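**Automatisierung der Übungsküche Staltcombe** bezeichnet die schrittweise Einführung von Greifrobotern in der Kommissionier- und Aufbauabteilung des Ausstattungsverleihs Kuipers. Die Abteilung stellt Spielküchensätze, Lebensmittelattrappen und Kleinteile für Kindertagesstätten, Möbelhäuser und Messestände zusammen. Seit der Umstellung werden Teile des Sortierens und Umsetzens von Roboterarmen übernommen, die Beschäftigten richten die Arbeitsplätze ein, führen die Arme an und prüfen die Ergebnisse.

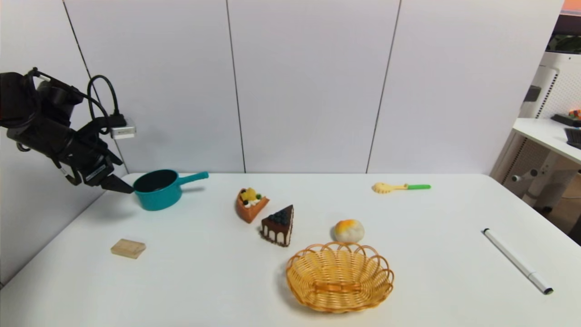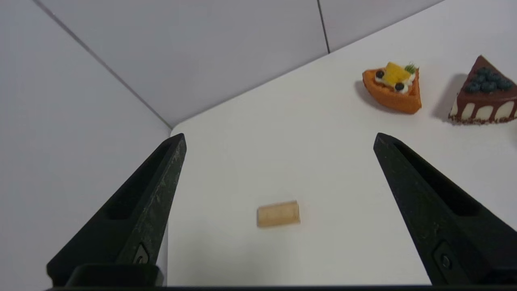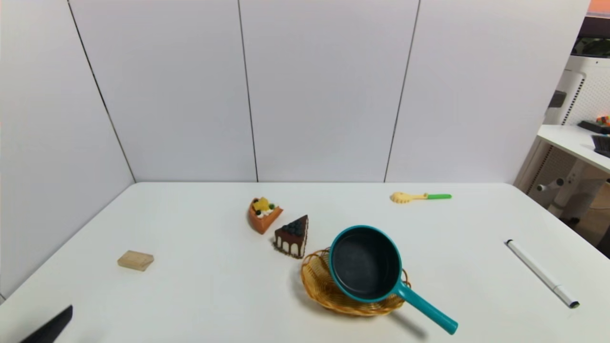

*Arbeitstisch in Staltcombe mit Tortenstücken als Attrappen; im ersten und dritten Bild außerdem Topf und Korb.*

## Ausgangslage

Kuipers verleiht Ausstattung an gewerbliche Kunden und nimmt sie nach Ablauf der Mietzeit zurück. Der Bestand am Standort Staltcombe umfasst 655 Artikelnummern, darunter Töpfe, Pfannenwender, Körbe, Backwaren aus Kunststoff und einzelne Holzteile. Zurückkommende Sätze treffen in der Regel ungeordnet ein. Sie müssen auseinandergelegt, auf Vollständigkeit geprüft und neu zusammengestellt werden.

Bis zur Umstellung geschah dies an Packtischen in reiner Handarbeit. In der Hauptsaison, die im September beginnt, gingen an manchen Tagen bis zu 400 Sätze durch die Abteilung. Die Tätigkeit galt im Betrieb als leicht zu erlernen, aber ermüdend. Typische Beschwerden betrafen Handgelenke und Nacken. Für die Hauptsaison wurden regelmäßig Aushilfen eingestellt, deren Einarbeitung einen erheblichen Teil der Arbeitszeit der Stammbelegschaft band.

Eine frühere Lösung mit festen Schächten und Schiebern wurde nach einer Saison aufgegeben. Sie war auf gleichförmige Teile ausgelegt und kam mit der Formenvielfalt des Bestands nicht zurecht. Flache Körbe verkanteten, Teile mit langem Griff blieben im Übergang zwischen zwei Schächten hängen.

## Technischer Aufbau

Die heutigen Arbeitsplätze tragen die interne Bezeichnung *Ekura*. Ein Ekura-Platz besteht aus einem weißen Tisch, hellen Wandpaneelen als Abschirmung zur Umgebung und einem Roboterarm mit Zweifingergreifer. Die Steuerungssoftware *Wernidel* verarbeitet Kamerabilder vom Kopf des Roboters und vom Handgelenk. Die Kopfkamera liefert die Übersicht über den Tisch, die Handgelenkkamera den Nahbereich zwischen den Fingern.

In Staltcombe sind acht Ekura-Plätze in Betrieb. Die einheitlich helle Gestaltung von Tisch und Wänden erleichtert die Trennung von Gegenstand und Hintergrund. Nachteilig ist sie bei weißen oder sehr blassen Artikeln, die sich nur schwach abheben und bei denen die Fehlerquote höher liegt. Für diese Artikel wird der Tisch in der Spätschicht mit einer grauen Matte belegt.

Die Greiferfinger laufen nach oben hin schmal zu und lassen sich weit öffnen, sodass sowohl kleine, liegende Teile als auch Topfränder gefasst werden können. Die Finger sind an ihrem unteren Ende verschraubt. Der Wechsel eines Fingerpaars gehört zu den Arbeiten, die das Tischpersonal selbst ausführt.

## Arbeitsablauf

Ein Durchgang beginnt mit dem Auslegen. Eine Arbeitskraft verteilt die Gegenstände auf dem Tisch und gibt am Bildschirm die Aufgabe ein, etwa das Umsetzen eines Topfes auf einen Korb oder das Aufnehmen eines Kleinteils. Der Arm fährt das Ziel an, greift und setzt ab. Danach wird der Durchgang als gelungen, teilweise gelungen oder misslungen bewertet.

Neue Artikel werden angelernt. Dazu führt eine eingewiesene Person den Arm über ein Steuergerät mehrfach durch die gewünschte Bewegung. Für einen neuen Gegenstand sieht die Arbeitsanweisung 200 geführte Durchgänge vor, bei denen Lage und Ausrichtung wechseln. Auch die übrigen Gegenstände auf dem Tisch werden dabei verändert — der Arm soll ein Tortenstück auch dann finden, wenn ein zweites dicht daneben steht.

Als schwierig gelten drei Gruppen von Artikeln:

- Behälter mit langem Griff, deren Lage sich beim Anheben verdreht
- flache Flechtkörbe, deren Rand dem Greifer wenig Halt bietet
- kleine, runde Teile, die beim Schließen der Finger wegrollen

Stapelungen nehmen eine Sonderstellung ein. Liegt ein Topf auf einem Korb, ist der Korb von oben weitgehend verdeckt, und die Software muss entscheiden, ob beide Teile gemeinsam oder nacheinander zu bewegen sind. Die Arbeitsanweisung verlangt, dass verdeckte Teile vor der Zählung freigelegt werden. Gegenstände, die nicht zum Satz gehören, etwa Stifte, sind im Programm als Fremdteile angelegt und werden am Tischrand belassen.

## Veränderungen für die Beschäftigten

### Tätigkeiten

Der Anteil der reinen Greif- und Packarbeit ist deutlich zurückgegangen. An ihre Stelle traten Auslegen, Anlernen, Bewerten und Störungsbehebung. Die Umstellung verlief nicht für alle gleich. Beschäftigte mit langer Erfahrung am Packtisch kannten die Eigenheiten der Artikel und erwiesen sich beim Anlernen häufig als treffsicherer. Andere empfanden das Führen des Arms als langsam und gaben an, dieselbe Arbeit von Hand in einem Bruchteil der Zeit zu erledigen, was in der ersten Saison auch zutraf.

Die körperliche Belastung hat sich verlagert. Beschwerden an den Handgelenken wurden seltener gemeldet, dafür nahmen Klagen über ermüdete Augen und langes Stehen zu. Der Betrieb führte daraufhin Stehhilfen und einen Wechsel des Platzes nach jeweils zwei Stunden ein.

### Einstufung und Bezahlung

Umstritten war zunächst die Einstufung. Das Anlernen wurde anfangs wie Packarbeit vergütet. Nach Verhandlungen entstand die Stelle der *Tischführung* mit eigener Entgeltgruppe und einer Einweisung von mehreren Tagen. Wer nur auslegt, blieb in der bisherigen Gruppe. In kleinen Schichten werden beide Aufgaben oft von derselben Person erledigt, was bis heute zu Rückfragen bei der Abrechnung führt.

### Aushilfen und Stammpersonal

Entlassungen in der Stammbelegschaft gab es im Zusammenhang mit der Umstellung nicht. Die Zahl der Saisonaushilfen sank dagegen spürbar. Kritisiert wurde daran, dass damit ein Einstieg wegfiel, über den ein Teil der heutigen Belegschaft in den Betrieb gekommen war. Kuipers verwies auf die gestiegenen Anforderungen am Tisch und auf offene Stellen in der Reinigung und Reparatur, die sich nicht automatisieren ließen.

### Bildaufzeichnung

Die Kameras zeichnen während der Durchgänge auf. In einer Betriebsvereinbarung ist festgehalten, dass die Aufnahmen der Verbesserung der Software dienen und nicht zur Beurteilung einzelner Beschäftigter herangezogen werden. Die Wandpaneele begrenzen den erfassten Bereich, schließen die Umgebung aber nicht vollständig aus; am Rand der Übersichtsbilder können benachbarte Ablagen zu sehen sein. Aufnahmen, auf denen Personen erkennbar sind, werden gelöscht.

## Betriebserfahrungen

Im regulären Betrieb arbeitet ein Ekura-Platz langsamer als eine geübte Packkraft. Der Vorteil liegt nach Darstellung des Betriebs in den Randzeiten. Einfache Sortierläufe können am Abend durchlaufen, während eine Person mehrere Plätze beaufsichtigt. Vollständig unbeaufsichtigt wird nicht gearbeitet.

Häufigste Störungsursachen sind verschmutzte Handgelenkkameras, gelockerte Fingerschrauben und Gegenstände, die außerhalb der Reichweite des Arms abgelegt wurden. Jeden Mittwoch werden die Plätze nacheinander für die Wartung abgeschaltet. In dieser Zeit packt die Abteilung von Hand. Mehrere Beschäftigte sprachen sich dafür aus, diesen Wechsel beizubehalten, auch um die Handgriffe nicht zu verlernen.

Attrappen von Lebensmitteln haben sich als günstiger Einstieg erwiesen. Sie sind formstabil, leicht und verderben nicht. Schwieriger ist die Beurteilung ihres Zustands: Kratzer, Verfärbungen und lose Beeren oder Fruchtstücke erkennt die Software bislang unzuverlässig. Die Sichtprüfung vor dem Versand bleibt deshalb Aufgabe der Beschäftigten.

## Siehe auch

- Kommissionierung
- Mensch-Roboter-Kollaboration
- Teleoperation
- Arbeitsplatzergonomie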